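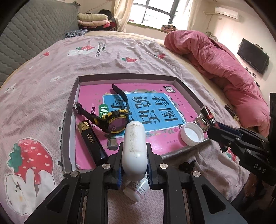 Chapter 2
Household Goods and Where They Are Made

Most homes hold hundreds of small plastic items. Few are made nearby. Before 2000, the town of Dovport had 30 moulding workshops – today it has two, and its shops buy mainly from importers. 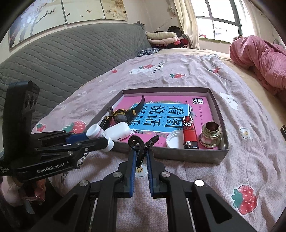 Figure 2.1 A black hair claw clip and a small white plastic bottle.

In this chapter you will learn how goods are moulded, packed and shipped, and why the Drandik works closed with the loss of 110 jobs.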